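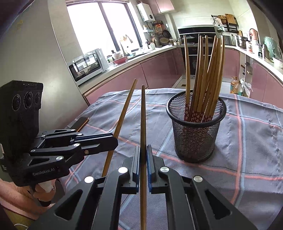

*Kitchen table with the plaid cloth in grayish blue.*

# Starnongate Wipeable Tablecloth

A coated cotton tablecloth for tables that get used all day. The Starnongate is woven as a plain cotton cloth, printed in one of four patterns, and finished with a thin matte coating on the top side. Spills stay on the surface long enough to be wiped away. The underside is left bare so the cloth grips the table and doesn't slide.

It is cut and hemmed by Tuncer and sold through Isora. The care notes below apply to every size and color.

## Sizes

| Table shape | Seats | Cloth to order |
|---|---|---|
| Square | 2 | Small |
| Rectangular | 4 | Medium |
| Rectangular | 6 | Large |
| Rectangular with leaf | 8 | Extra large |
| Round | 4 | Round |

Measure the table before you order. Our sizes allow for a short drop on each side, enough to cover the edge of the tabletop and hang clear of the chair seats. If you like a longer drop, go up one size. The round cloth comes in one size only.

The coated cloth can be trimmed at home. Use sharp fabric scissors and cut from the underside. A trimmed edge will not fray right away, but it will start to over time, so we suggest turning it under and stitching it. Trimmed cloths can't be returned.

## Patterns

- Plaid, in grayish blue or brick
- Narrow stripe, in green or navy
- Small check, in red
- Solid, in oatmeal

The plaid repeats evenly, so two cloths can be laid end to end on a long table without the join standing out. The stripe runs the length of the cloth and does not match up well at a join. The red check is a little brighter in daylight than it looks on most screens. Swatches of all patterns are free, limit of 2 per order.

## Coating

The coating is matte and has a slight texture. It isn't stiff like the older vinyl cloths, and it doesn't have much of a smell out of the package. What smell there is goes away after a day or so laid flat.

Soup, sauce, milk, juice and most other kitchen spills wipe off with a damp cloth. The following can leave a mark if they sit:

- Turmeric and curry pastes
- Beet juice
- Red wine
- Ballpoint pen and permanent marker
- Hair dye and nail polish

Wipe these up as soon as you can. Nail polish remover will take off the coating along with the polish - don't use it anywhere on the cloth.

The coating is not heatproof. Put a trivet or a folded towel under pans, casserole dishes and teapots. Coffee mugs and dinner plates are fine.

## Washing

Day to day, wipe with warm water and a drop of dish soap, then wipe again with plain water. Soap left on the surface dries to a dull film.

For a deeper clean, machine wash at 30 degrees Celsius on a gentle cycle, with no more than a low spin. Leave out bleach and fabric softener. Hang to dry over a line or a shower rail with the coated side facing out. Do not tumble dry or dry clean.

Creases from the package drop out in a few days. To speed this up, iron the underside on the lowest setting with a thin towel in between. Never iron the coated side.

## Storage

Roll the cloth around a cardboard tube with the coating facing out. Folding is all right for short periods, but a cloth kept folded all winter can hold a white line along the crease.

## Goes with

The Uda table pad fits under every rectangular size and softens the noise of dishes on a hard tabletop. It is sold separately. With the pad in place, order the cloth one size up if your table is close to the limit for its size.

Tablecloth clips are also sold separately and are useful on a porch or patio. The cloth can be used outdoors but should be brought in afterward. Long sun exposure fades the brick and navy first.

## Returns

Unused cloths can be returned within 30 days of delivery in the original sleeve. Stitching and coating are covered for 2 years of normal home use. Stains, burns and knife cuts are not covered.

The extra large plaid in brick is out of stock until December. All other sizes and patterns ship now.

Page last updated February 3, 2019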